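Wilma Drummond
Last updated 2019-02-16

1/ Every few months somebody sends me an article saying the robots are coming for the housework. I have a sink full of dishes and I would like to know what is keeping them.

2/ I work on robot arms at Drondent, in Brusville, where there is more parking than automation. My mother tells people I "build the maid." I have explained this to her. She still asks when it can do windows.

3/ Folding a towel: sort of. Loading a dishwasher: if you own one kind of plate and it's always facing the same way. Picking up after a four-year-old: let's talk about that one.

4/ Tidying toys sounds like the easy chore. Bright colors, nothing breaks, no one gets food poisoning. So that's what we've been on since May. Pegs and numbers go on the board, spares go in the cup, and the cup says 数字 (numbers), for the benefit of the humans.

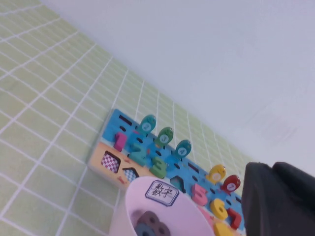 5/ Look at the blocks. There's a gap between the 3 and the 5. Any kid who has learned to count goes hunting for the 4. A machine has to be told that a gap is a question.

6/ Also, the fish have numbers on them too. A teal fish with a 4 on it is not the 4 you want. I lost most of an afternoon to that sentence.

7/ Current score with the number blocks: 508 tries, 83 percent in the right place. My boss Giraldo calls that promising. If my kid put away 83 percent of his toys I'd still be stepping on the other 17 in my socks.

8/ Speed: 40 seconds a block on a good day. The child's method is 2 seconds and involves throwing.

9/ Shop floors are further along, and I'm jealous. A cousin runs the packing line at Vilteo, where every box shows up in the same spot at the same angle. No box at Vilteo has ever been under a couch.

10/ So can they do chores yet? Some of one chore, in good light, with me standing next to it. Which is also how I'd describe my husband and the laundry.

11/ Yes, he reads these. The towels are in the dryer, dear.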